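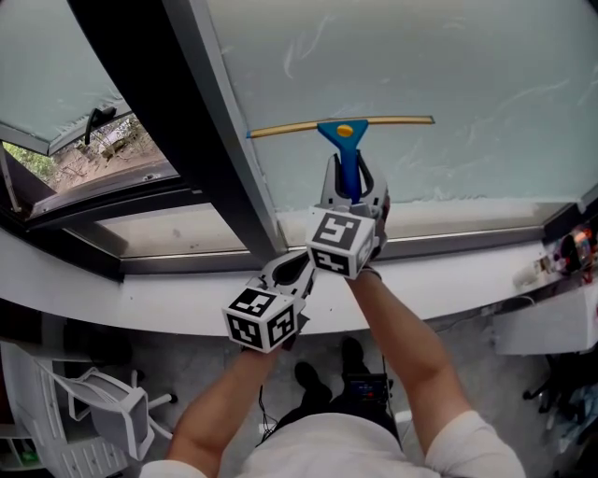 Protokoll der Mieterversammlung Haus Zitero, 4. Januar 2026

Leitung: Floarea Dinu
Protokoll: Mitali Mridha
Anwesend: 13 Mietparteien

1. Heizkosten
Die Abrechnung von Rornum ist gekommen. Die Nachzahlung beträgt 571 Euro für das ganze Haus. Frau Dinu fragt nach, warum der Oktober zweimal steht.

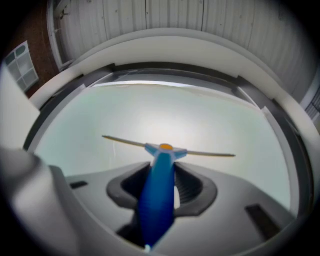 2. Fahrradkeller
Das Angebot der Firma Tronel für neue Ständer liegt bei 815 Euro — ohne Montage. Es wird mit elf Stimmen angenommen, zwei sind dagegen.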